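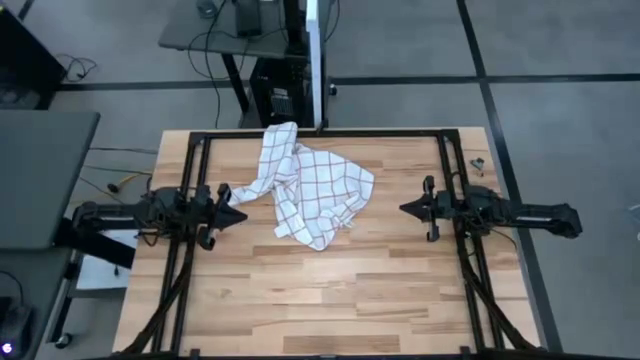 Barbier Brings Back the Minbridge Check

MINBRIDGE, December 4, 2022. Barbier, weaving household linens in Minbridge since 1862, is reviving the checked kitchen towel that many local families grew up with!

The pattern comes from an old order book that archivist Colette Collet opened in June. It lists 161 designs, and the windowpane check (brownish red stripes on white) was the one everyone in the mill wanted to see again.

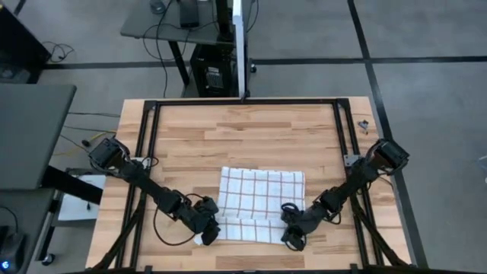
Made on the old looms

The first run is 749 towels, woven by Raphaël Lecomte and his crew.

"I learned on these looms, and I still love the noise they make," Lecomte said. "My grandmother had a drawer full of these."

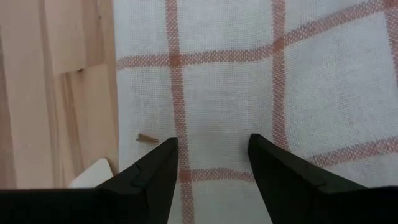 Where to find them

Towels go on sale at the mill shop, with 100 set aside for Skondholm, our sister town.

Press contact: Colette Collet, Barbier mill office, Minbridge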